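# Fingers that opened by themselves: the Tirnthorpe gripper fault

Igor Holub keeps the fault log for the kitchen cell at Tirnthorpe. The entry for 15th July is one line long: "Gripper opened on approach, no command, object dropped." The object was a ceramic mug. It fell 12 inches onto the counter and broke.

"A mug is cheap," Holub said. "An open command with no source is a serious thing. If the fingers can open without being told to, they can close without being told to."

The cell runs pick and place trials on household items. Oi-ling Lu writes the motion software, which the team calls Imia. Her first step was to look for the command in the controller log.

"I had the full record of what we sent," she said. "There was a close, a hold, and then nothing until the operator pressed stop. From the software side the gripper should have been shut the whole time."

The fault did not repeat that day. Holub ran the same path until evening with a block of foam in the fingers and saw no drop. It came back on the second morning, on trial 807, with the wrist turned close to its limit. He then changed the test so that every cycle ended in that wrist position. The fingers opened 4 times before lunch.

Hsiu-ying Kuo, who handles the wiring, took off the wrist cover and found a signal wire with worn insulation where it passed a bracket. At most wrist angles the wire sat clear. Near the limit it was pulled against the metal edge.

"The supply voltage was fine, so the gripper never reported a power fault," Kuo said. "What it saw was a short loss of signal. It restarted its own controller, and its start-up routine opens the fingers to find the end of travel. It did what it was set up to do."

I asked whether that setting had been a choice. Lu said it was the default and had been left alone since April, when the gripper was fitted.

"We reviewed the arm settings line by line," she said. "We did not review the gripper settings. That was my job and I missed it."

The repair took less than an hour: a new wire, a sleeve over it, and a clip that holds it off the bracket. The other changes took longer. The gripper now stays where it is after a restart and waits for an operator to clear it. Imia checks for a restart flag before each move and stops the arm if it finds one. The wrist range has been cut back in software.

Trials have resumed over the wooden tray, at reduced speed.
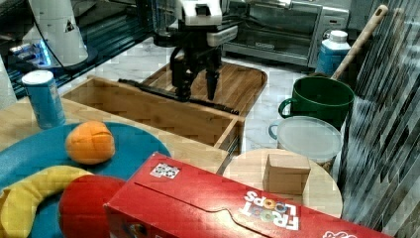 *The gripper over the tray in the kitchen cell.*

Lorraine Grimshaw, who signs off the cell for use, wants 3000 cycles without a restart before the speed limit is lifted. Glass and ceramic items are off the pick list until then.

"I would have asked for the same number if it had dropped a sponge," she said. "The count starts again from zero if the flag comes up once."

Holub has added wire inspection to the weekly check. Kuo would prefer a different cable route through the wrist, and has a drawing for it, but that needs a new bracket and the part has not been ordered.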